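Search this site Search Go
Reading time: 2 min

Wanted: somebody to keep our shared kitchen in order (part-time, Ladham)

Hello! I run the kitchen upstairs at Prillberg, the old building on Gasser Lane, and I'm looking for a tidy-minded person to take it on with me, mornings only. It's a nice room to work in, with a long pale wooden worktop that I'm far too fond of.
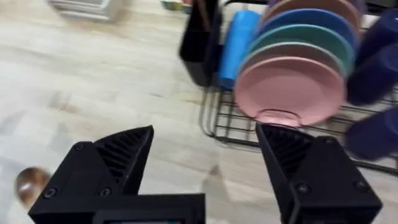
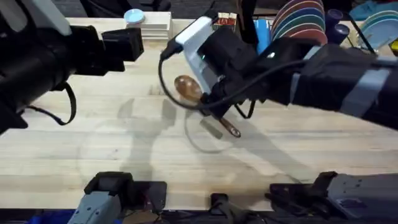
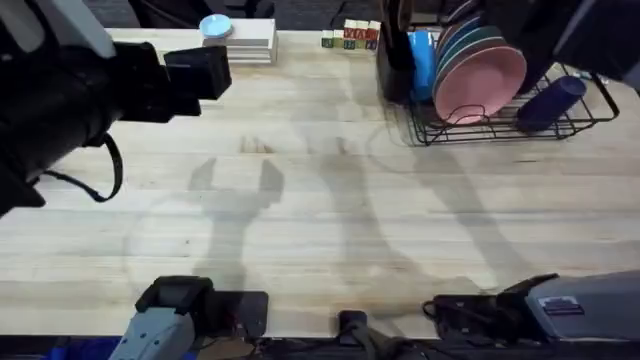
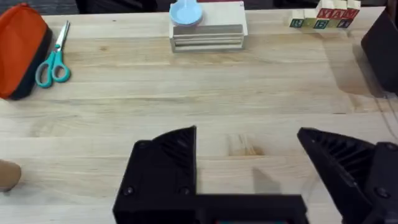 The kitchen at Prillberg: coloured plates in the rack (first photo), a wooden spoon (second) and the scissors and orange pouch (last).

So, the job. You'd empty the dish rack, put the plates and cups back, wipe down the wood and clear away whatever people have left lying about. Spoons go in with the spoons. Scissors wander, and so do pens, chargers and (once) a whole birthday cake, so there's a fair bit of putting things back where they came from. Twice a year we oil the tabletop, which takes most of a morning and smells lovely. The next go is in July and I'd love company for it!

It's 35 hours a month and the pay is £489, paid on the last working day. Some 400 people come through the building in a busy month, though never all at lunch, thank goodness.

You don't need kitchen experience. I'd like someone who turns up when they say they will, doesn't mind the radio and can tell me when my system for the cupboards is daft. Lifting is light, apart from the big stockpots.

To apply, write me a few lines about yourself and pop them through the door at Prillberg, or leave them at the Jomamberg desk downstairs. No CV needed. I'll ask 2 or 3 people in for a cup of tea and a look round.

Posted 2019-02-20

We use cookies to improve your visit. Accept Manage settings
Sign up to our newsletter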